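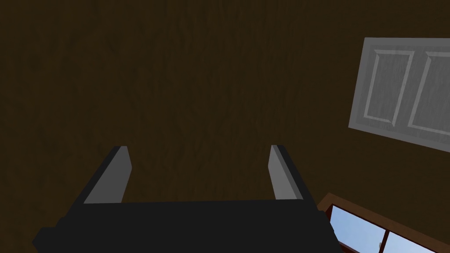

Figure 1. Two parallel fingers, open.

COURSE HANDOUT 3
Reading and Interpreting a Lease
Gurkulside Institute, Department of Property Studies
Instructor: Hayley Mapplebeck
Revised 2022-08-30

Students should read this handout before the second seminar and bring the Saletham lease with them. The lease runs to 102 clauses. Only the clauses on repair, rent review and early ending will be discussed in class.

1. The parties and the premises

A lease is a contract, and it also gives the tenant an interest in land. The opening page names the landlord and the tenant and describes the premises. In the Saletham lease the premises are described by reference to a plan. Where the plan and the written description disagree, the court will look first at the wording of the lease to see which was meant to prevail. If the plan is said to be "for identification only," the written description will usually be preferred.
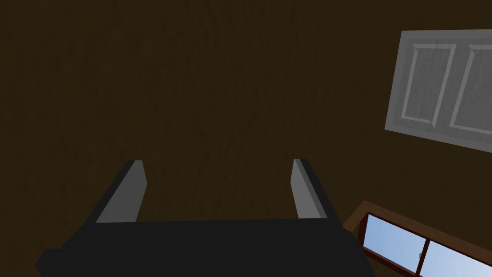 Figure 2. Gripper palm and fingers, seen from behind and above.

2. Repair

The word "repair" has a narrower meaning in law than in daily speech. A duty to repair arises when something has fallen below its earlier condition. It does not normally require the tenant to improve the premises or to hand back something wholly different from what was let. Compare the following:

(a) "to keep the premises in good repair"
(b) "to put and keep the premises in good repair"
(c) "to leave the premises in the same condition, fair wear and tear excepted"

Thierry Arnaud's reading notes on Wakcombe deal with form (b) at length. Please note that the page numbers in his notes refer to the older printing held at the library desk.

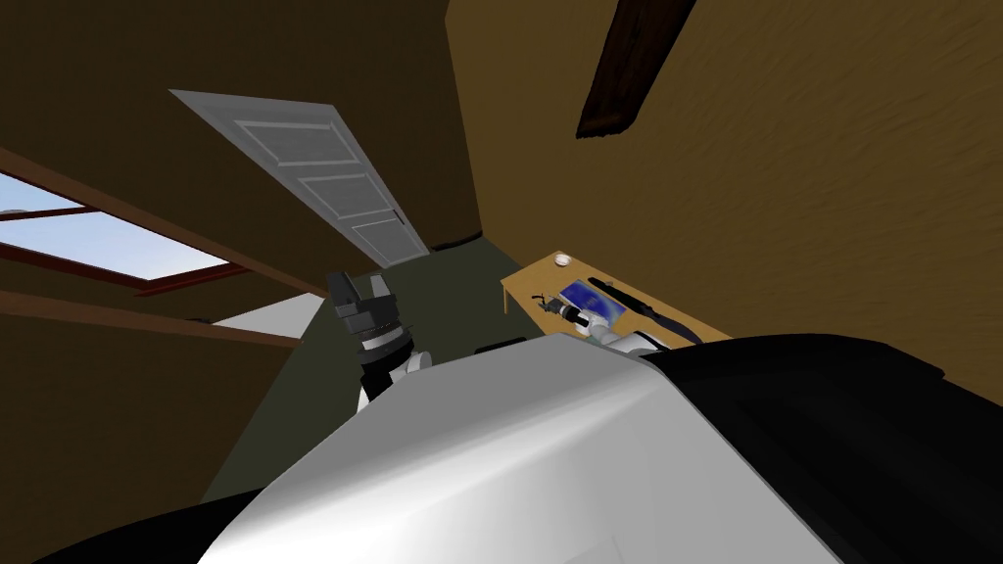
3. Rent review

The Saletham lease provides for a review every three years. The landlord must serve written notice in January of the review year. Students should consider whether late notice defeats the review altogether or only delays it. The answer depends on whether the lease makes time "of the essence," and the clause must be read together with the definitions in Schedule 1.

4. Ending the lease early

A break clause must be followed closely. In the Saraç problem, the tenant served notice on the correct date but had paid only part of the final rent.
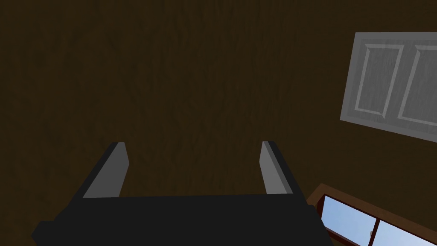
The clause required all sums due to be paid by the break date. Prepare an argument for each side, and state which clause of the lease supports it.

Written work

Answer the Saraç problem in no more than two pages. The exercise carries 20 marks out of 50 for the unit. Late work is governed by the department's general rules.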